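本文件随 `gillies-cashbook` 第 2 版发布，替换第 1 版的说明。字段名有变动，旧脚本请先看“版本变更”一节。

数据内容为 Treronness 与 Brorkberg 两处集市的现金日结单转录。日结单由摊位收摊时填写，记录备用金、各面额纸币张数、硬币合计、支出凭条和结余。原件为纸质，手写，转录后以 CSV 发布。整理工作由 Gillies 账册小组完成，录入工具为 Junar。

# gillies-cashbook

## 概况

| 项目 | 内容 |
|---|---|
| 日结单总数 | 373 |
| 其中 Treronness | 233 |
| 其余 | Brorkberg |
| 摊位数 | 21 |
| 转录方式 | 双人独立录入，差异仲裁 |
| 文件编码 | UTF-8，无 BOM |
| 分隔符 | 英文逗号 |
| 小数点 | 英文句点 |
| 缺失值 | 空字段，不使用 `NA`、`-` 或 `0` |

一张日结单对应一个摊位的一个营业日。同一摊位同一天填了两张的情况存在，通常是换班造成的，两张都保留，用 `shift` 字段区分。

## 收集背景

两处集市使用同一种印刷表格，但填写习惯差别较大。Treronness 的摊位多数按面额逐行填张数，再在右侧写小计。Brorkberg 的摊位常常只写总额，面额栏留空。做面额结构分析时，建议只用 `denom_complete` 为真的记录，否则两地的比较没有意义。

表格上半部分为固定栏目，下半部分为自由填写区。自由填写区里出现过天气、进货提醒、欠款人姓名和电话。涉及个人的内容在转录时已删除，处理规则见“隐私”一节。

摊位上纸币的存放方式各不相同，有铁盒、腰包、信封，也有透明塑料桶。存放方式不进入数据表，仅在个别备注中出现。

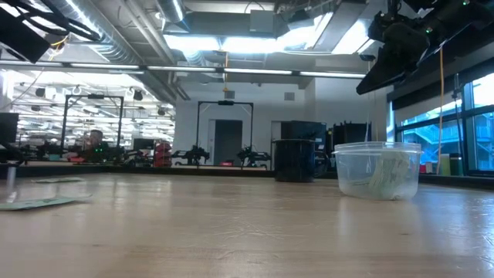 ## 文件结构

```
gillies-cashbook/
 README.md
 CHANGELOG.md
 data/
 sheets.csv
 denominations.csv
 vouchers.csv
 stalls.csv
 codebook/
 fields.md
 remarks_vocab.csv
 checks/
 balance_check.py
 disputed.csv
```

`sheets.csv` 是主表，主键为 `sheet_id`。`denominations.csv` 和 `vouchers.csv` 通过 `sheet_id` 与主表连接，均为一对多。`stalls.csv` 通过 `stall_id` 连接。

`checks/disputed.csv` 列出两名录入员读数不一致且仲裁后仍不能确定的单元格。使用者可以据此剔除记录，也可以把候选值都保留下来做敏感性分析。

## 字段说明

### sheets.csv

| 字段 | 类型 | 说明 |
|---|---|---|
| `sheet_id` | 字符串 | 日结单编号，由小组分配，原件上没有 |
| `site` | 字符串 | `treronness` 或 `brorkberg` |
| `stall_id` | 字符串 | 摊位编号 |
| `month` | 字符串 | 仅保留月份 |
| `shift` | 字符串 | `full`、`early`、`late` |
| `float_open` | 小数 | 开摊备用金 |
| `notes_total` | 小数 | 纸币小计，照抄原件 |
| `coins_total` | 小数 | 硬币小计，照抄原件 |
| `voucher_total` | 小数 | 支出凭条合计，照抄原件 |
| `balance_stated` | 小数 | 原件写明的结余 |
| `balance_calc` | 小数 | 由脚本重新计算的结余 |
| `denom_complete` | 布尔 | 面额栏是否全部填写 |
| `corrected` | 布尔 | 原件是否有涂改 |
| `remarks_code` | 字符串 | 备注分类代码，多个代码用分号隔开 |

`balance_stated` 与 `balance_calc` 不一致时，两个值都保留，不做更正。摊主的算术错误属于数据的一部分。

### denominations.csv

| 字段 | 类型 | 说明 |
|---|---|---|
| `sheet_id` | 字符串 | 外键 |
| `denom` | 小数 | 面额 |
| `count` | 整数 | 张数 |
| `bundle` | 布尔 | 原件是否注明“成捆” |
| `line_total` | 小数 | 行小计，照抄原件 |

“成捆”指填写人在张数旁写了 b、bd 或画圈。两地对一捆多少张没有统一规定，因此 `bundle` 为真时 `count` 可能是捆数，也可能是张数。能由 `line_total` 反推的已经换算成张数；不能反推的，`count` 留空。

### vouchers.csv

| 字段 | 类型 | 说明 |
|---|---|---|
| `sheet_id` | 字符串 | 外键 |
| `line_no` | 整数 | 凭条在原件上的行号 |
| `amount` | 小数 | 金额 |
| `category` | 字符串 | 支出类别，取值见 codebook |

支出类别由录入员根据文字判断。`packaging` 与 `supplies` 的边界不清，纸袋归前者，胶带归后者，绳子在不同批次里归类不同，尚未统一。

### stalls.csv

| 字段 | 类型 | 说明 |
|---|---|---|
| `stall_id` | 字符串 | 摊位编号 |
| `site` | 字符串 | 所在集市 |
| `trade` | 字符串 | 主营类别 |
| `covered` | 布尔 | 是否有固定顶棚 |

摊位换过经营者但位置不变的，沿用原编号。位置变动而经营者不变的，也沿用原编号，变动记录在 `CHANGELOG.md`。

## 转录流程

1. 原件按集市和月份分袋，袋内按摊位排序。
2. 在 Junar 中建立空白记录并分配 `sheet_id`，编号用铅笔写在原件背面右上角。
3. 第一名录入员完成全部字段，不计算，不更正。
4. 第二名录入员在看不到首次结果的情况下重新录入。
5. Junar 逐字段比对，差异进入仲裁队列。
6. 仲裁时必须调阅原件，只看扫描件不作数。
7. 仲裁不能确定的单元格写入 `disputed.csv`，主表留空。
8. 运行 `balance_check.py`，生成 `balance_calc`。

第 6 步的要求是第 2 版新增的。第 1 版有一部分差异仅凭扫描件裁定，铅笔涂改和复写纸压痕在扫描件上容易混淆，数字 1 和 7 受影响最大。相关记录已全部重新核对。

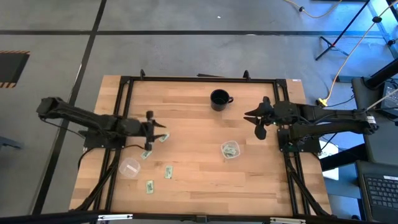

**Beathag Buchanan**
数据维护，Gillies 账册小组

录入规则的最终解释以 `codebook/fields.md` 为准。README 与 codebook 冲突时，请按 codebook 处理并提交 issue。

## 结余校验

校验公式：

```
balance_calc = notes_total + coins_total - float_open + voucher_total
```

凭条金额加回，因为支出已从钱箱中取走。少数摊位在填写 `coins_total` 之前就已扣除备用金，直接套用公式会重复扣减。这类摊位在 codebook 中标为 `float_net`，脚本会读取该标记。

脚本不处理以下情形：

- 备用金栏填写“同前”，而前一张日结单缺失；
- 凭条金额只有总数，没有分项；
- 结余栏写了两个数且都未划去。

上述记录的 `balance_calc` 为空。

运行方法：

```
python checks/balance_check.py --data data/ --out checks/report.csv
```

脚本只依赖标准库。输出报告按 `sheet_id` 排序，每行给出写明值、计算值和差额。差额保留正负号，正值表示写明值偏高。

## 已知问题

- **面额栏选择性缺失。** Brorkberg 的缺失集中在交易较多的月份，尤其是 December。收摊越忙，越少填面额。按随机缺失处理会低估小面额的比重。
- **结余取整。** 部分填写人习惯把结余写成整数。`balance_stated` 的尾数分布不适合用于检验舞弊。
- **墨水褪色。** 表格左栏使用的复写纸褪色较重，`float_open` 的缺失率高于其他金额字段。
- **备用金不变。** 有的摊位长期填写同一备用金数额，无法区分是实际固定还是照抄上一张。
- **换班划分。** 早班与晚班的交接时间没有统一规定，不要把 `early` 和 `late` 当作等长时段。
- **硬币未分面额。** 原表没有硬币面额栏，只有合计，任何版本都不会补充。

## 适用与不适用

适用：小额现金记账的误差研究，手写数字转录的一致性评估，备用金管理的教学练习，表格设计对填写完整度的影响。

不适用：推断摊位利润、估计集市总营业额、比较个别摊位的经营能力。日结单不含刷卡和赊账，现金占比在摊位之间差别很大，且没有独立来源可供校正。

用作手写识别训练集也不合适。发布内容只有转录文本，没有原件扫描图，扫描图不对外提供。

## 隐私

- 营业日期降为月份，月内顺序不可恢复，`sheet_id` 已打乱。
- 姓名、电话、车牌和住址一律删除，不以占位符代替。
- 自由填写区只发布分类代码，原文不发布。
- `trade` 已合并为较粗的类别。只有一个摊位的类别并入 `other`。

如果摊位经营者要求撤回，对应记录会在下一版删除，编号不再重新使用。

## 版本变更

### 第 2 版

- 新增 `bundle` 字段，原来写在备注里的成捆信息移入该字段。
- `balance` 拆分为 `balance_stated` 和 `balance_calc`。
- 缺失值由 `NA` 改为空字段。
- `shift` 的取值由数字改为字符串。
- 仲裁改为必须查看原件。
- 凭条类别 `misc` 中可识别的部分已重新归类。

### 第 1 版

- 首次发布，只含 Treronness。

由第 1 版升级时，`sheet_id` 不能直接对应，两版编号之间没有公开的对照表。需要复现旧结果的，请继续使用第 1 版归档。

## 许可与引用

数据以 CC BY 4.0 发布，脚本以 MIT 许可发布。引用格式：

```
Buchanan, B., Baxter, F. gillies-cashbook：集市现金日结单转录数据，第 2 版。
```

## 联系与更正

转录错误请在 issue 中注明 `sheet_id`、字段名和理由。由于外部看不到原件，理由可以是算术上的，例如行小计与张数不符。每条更正都会调阅原件，确认后写入 `CHANGELOG.md`，不单独回信。

Finlay Baxter 负责 Junar 的导出模板和 `balance_check.py`，脚本报错请附上 Python 版本和完整输出。codebook 词表的增补由 Beathag Buchanan 处理。

待办：

- [ ] 统一“绳子”的支出类别
- [ ] 为 `float_net` 摊位补充单独的测试用例
- [ ] `remarks_vocab.csv` 增加英文列
- [ ] 复查 Brorkberg 晚班记录中的备用金“同前”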